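Section 5: Adjusting and cleaning the Odside pull-out pantry

Read this section before taking the baskets out. You will need a Phillips head screwdriver, a soft cloth and a torch.

Removing the baskets

1. Pull the pantry out as far as it will go.
2. Empty the baskets, starting with the top one.
3. Lift the front of each basket until the wire clears the two hooks, then slide it towards you.
4. Lay the baskets flat. Do not stack them while the clips are attached.

CAUTION: Keep children away from the open runners. The soft-close spring is under tension even when the unit is empty.

Levelling the door

5. Loosen the two screws on the upper bracket by half a turn. Do not take them out.
6. Turn the side wheel clockwise to raise the door and anticlockwise to lower it. The total adjustment is 8 mm.
7. Check the gap against the cupboard next to it, then tighten both screws by hand. A power driver will strip the thread.

Note: On units sold before April the side wheel is behind a grey cap. Prise the cap off with a fingernail or a plastic spatula.

Cleaning the runners

8. Wipe each runner from back to front with a dry cloth. Flour and sugar collect at the rear stop, so use the torch.
9. If the runner is sticky, use a damp cloth with a drop of dishwashing liquid, then dry it straight away.
10. Do not oil the runners. They are greased at the factory and oil will wash the grease out.

Refitting

11. Hang the bottom basket first and work upwards. Each basket should click on both sides.
12. Open and close the empty pantry 5 times. If it stops short of the cabinet, repeat steps 5 to 7.
13. Reload with the heaviest items at the bottom. The limit is 16 kg per basket, including jars and tins on the door side.

CAUTION: Do not hang anything from the door handle. Damage from overloading is not covered by the warranty.

Spare clips and hooks are sold in packs of 8. Quote the model name and the cabinet width (300 or 400 mm) when you order. For pantries fitted into a corner cupboard, follow Section 6 instead.

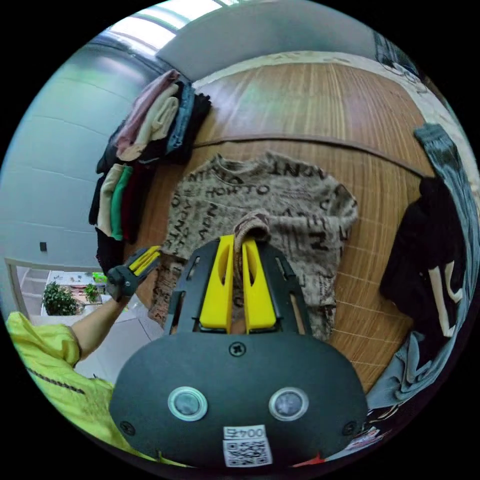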